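Codivholm Arm Controller
Set-up Guide, Section 6: Comparing Grippers on the Tabletop Test

This section covers fitting and comparing two grippers on one arm. Complete Section 5 (Homing and Joint Limits) first. If the status screen still shows JOINTS NOT SET, the gripper menu will stay grayed out.

The steps are written for the Pukow two-finger gripper and the Jang soft-tip gripper. Other grippers can be used if they have the same four-bolt flange. See Section 9 for adding a gripper that is not in the list.

6.1 What you need

Arm, mounted and homed
Both grippers, with their own bolts
Hex key from the controller box
White or plain light-colored table
Test objects (see 6.4)
Printed score sheet, one per gripper

6.2 Fitting the first gripper

1. Press STOP on the controller and wait for the arm light to change.
2. Turn off power at the wall. Do not rely on the STOP button while your hands are near the fingers.
3. Line up the notch on the gripper with the notch on the flange.
4. Put in all four bolts by hand, then tighten them in a cross pattern.
5. Plug in the gripper cable. Leave enough slack for the wrist to turn 90 degrees each way without pulling.
6. Turn the power back on and choose Tools > Gripper > Select.

CAUTION: A cable loop that is too long can catch on taller objects. Turn the wrist by hand through its full range with the power off before the first run.

NOTE: The Pukow and Jang bolts are different lengths. Do not swap them. The longer bolt will bottom out in the flange and the gripper will feel tight when it is not.

6.3 Setting grip force

1. Open Tools > Gripper > Force.
2. Set the force to 50 percent for both grippers. Comparisons made at different settings cannot be put on the same score sheet.
3. Close the fingers on the foam block supplied with the controller.
4. If the block slips when pulled lightly, check the finger pads for dust and repeat step 3. Do not raise the force yet.
5. Press SAVE. The setting is lost at power-off if it has not been saved.

CAUTION: Keep fingers and loose sleeves away from the gripper during step 3. The fingers close at full speed on the first command after a change of force.

6.4 Laying out the table

Use light household items and play food. Choose a mix of shapes: something round, something flat, something long, and at least one item that has to be picked out of a bowl or dish. Wide, shallow dishes are easier to begin with. Deep bowls bring the finger housing close to the rim.

1. Wipe the table and let it dry.
2. Place large items first and keep them out of the path between the arm and its first target.
3. Spread the small items out so the gripper can come down on each one without touching its neighbor.
4. Check that the camera has a clear view of the table. Glass doors and shiny trim can throw reflections, so turn them if the preview shows bright patches.
5. Go to Camera > Preview and confirm that the target is in view.
6. Jog the arm until the gripper is over the first dish, then stop and check the height by eye before going lower.
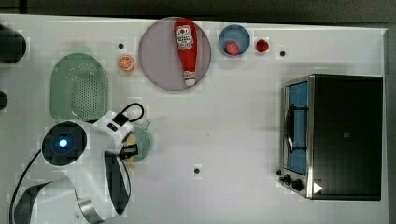

6.5 Running the comparison

1. Choose Test > Pick and Place > New.
2. Enter the gripper name exactly as it appears on the score sheet.
3. Mark the pick point and the drop point on the preview.
4. Press RUN. Stay within reach of the STOP button.
5. Write down the result as Held, Dropped, or Missed. An object that is lifted and then slides down the fingers but does not fall is scored as Held, with an S beside it.
6. Put the object back and repeat until the sheet is full.
7. Fit the second gripper as in 6.2 and run the same list in the same order.

NOTE: The controller keeps the last 56 runs. Export to a USB stick before starting the second gripper or the oldest runs will be overwritten.

6.6 Error codes for this section

G1 Gripper not found. Check the cable at the wrist.
G2 Fingers did not reach the closed position. Remove the object and home the gripper.
G4 Force setting not saved. Repeat 6.3.
C2 Camera view blocked. Move the arm to Park and try again.

If G2 comes back after homing, stop the test and contact the Drolldale service desk with the serial number from the gripper flange.

Guide revised 4 Apr 2018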